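**Drawer task: how many demos before you train?**

**flidero_bench** – Wednesday
We're collecting two-handed demos for a small-parts cabinet. Hand-held grippers, one open and one close per episode. I planned on 800 before the first training run. Is that overkill? Setup:
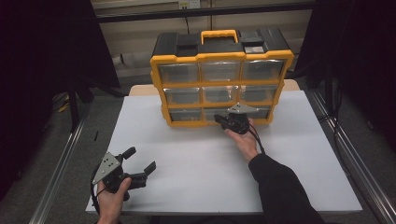 *Organizer on the white board, a gripper in each hand.*

**tritine**
Overkill for one cabinet in one spot. I'd train at 40, see where it fails, then collect for that. If every episode starts with the cabinet square to the bench, 800 of them won't teach it much.

**flidero_bench**
We do turn it between batches. View from one of the grippers with the cabinet at an angle and a lower drawer out:

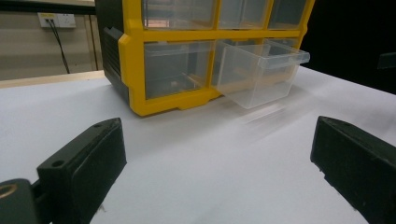 **Re: Clear drawers**

**old_fellen**
I disagree with tritine. Clear plastic is hard. The policy has to find an edge that is mostly reflections, and 40 won't cover that. Tavares did a bin task with us in June and we had to go back for more 3 times. Collect big the first time.

**tritine**
Going back is the point, though. You went back knowing what was missing.

**flidero_bench**
My other question is the close. Some of our operators shut the jaws first and push with the tips, others keep them open. I've been allowing both.
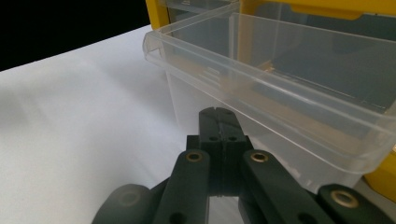 I could split those into separate batches, but then each one gets small fast. Has anyone trained on mixed styles?

**old_fellen**
Pick one. Mixed styles cost us 5 days of relabeling.

**tritine**
I'd keep both and tag them. You can always filter later.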